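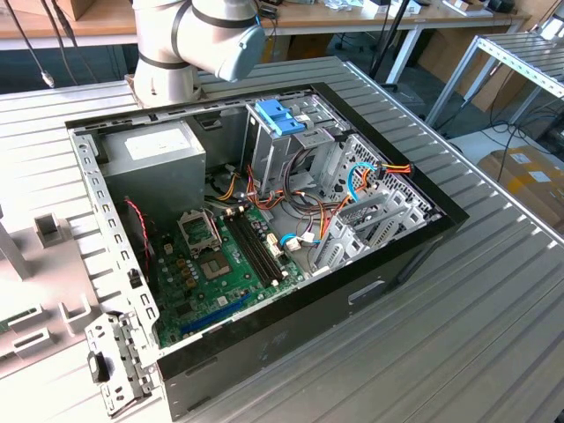

I'm Nokuthula Venter, and with Séverine Vidal I've spent the winter evenings teaching a robot arm to build PCs in the shared workshop at Bretanstead. We call the project Dareck, and from Tuesday anyone can come and try it! Our practice machine is an old desktop tower with the side off, its CPU socket open and empty and two black RAM slots next to it. Getting memory into those slots took us 100 tries (Séverine kept the tally on the wall, bless her). The cables are still our biggest headache, and I'd love to hear from anyone with ideas.
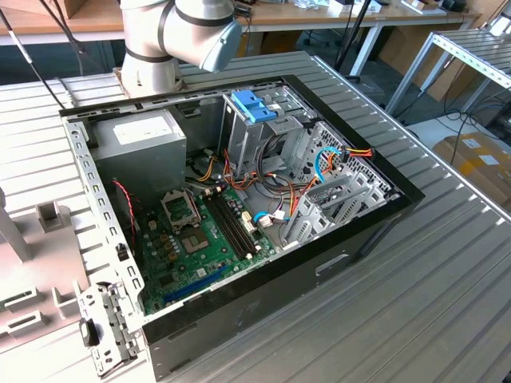 Come and have a go

Doors open at 4 and entry is free. Bring a dead PC if you've got one. For press visits, ask for me at the Bretanstead front desk.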